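3.2 Task and course procedure

The second half of the Flistis course was organized around one task, which all groups had to solve before they could propose a project of their own. The task is to take three colored cubes from the table and put them into a blue bin. We selected it after the first year of the course, when the groups were free to choose, and most of them chose something too difficult and had no working result in July.

Twenty-eight students took part, in groups of two. Each group received the same code package, Purba, which contains the drivers, a simple interface for moving the two arms, and a recorder. The students did not have to write low-level control. They were asked to decide three things: how the start positions of the cubes are varied, which arm takes which cube, and how a demonstration is divided into steps. These decisions had to be written down before the first recording, and the groups were allowed to revise them one time.

The table is covered with brown paper so that the background stays the same for all groups. Figure 2 gives one start position, with the red, black and green cubes in a short row and the bin between the two arm bases. In this arrangement the cubes touch each other, and a gripper finger can not enter between them. We call this the closed row. The groups also had to include an open arrangement, where there is a gap between the cubes of at least one finger width. 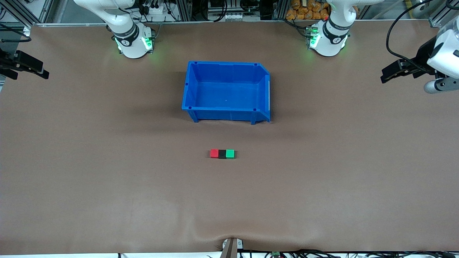

Figure 2. Closed row start position. The black cube is in the middle.

Every group recorded 500 training demonstrations over the semester. A demonstration was limited to 900 control steps; longer ones were stopped by the recorder and did not enter the data set. At first many students considered this limit too strict. After some practice the limit was seldom reached, except in the closed row, where the order of picking matters. If the black cube is taken first, the fingers must push against its neighbors, and the row often moves. Most groups changed their plan at the revision and began with an outer cube.

The recordings were stored with Timadeck, a small web tool which was written by students of an earlier year at Skirkberg. It shows all demonstrations of a group in a list, and a second group has to mark each one as accepted or rejected. We found this cross-checking useful for teaching. Students were much more critical with the work of others than with their own, and the discussions about rejected recordings led to a common definition of success: all cubes are inside the bin, and both grippers are open and away from it.

3.3 Assessment

The grade did not depend on the success rate of the trained policy. It was based on the written plan, the revision, and a short report in which the group explained its failures.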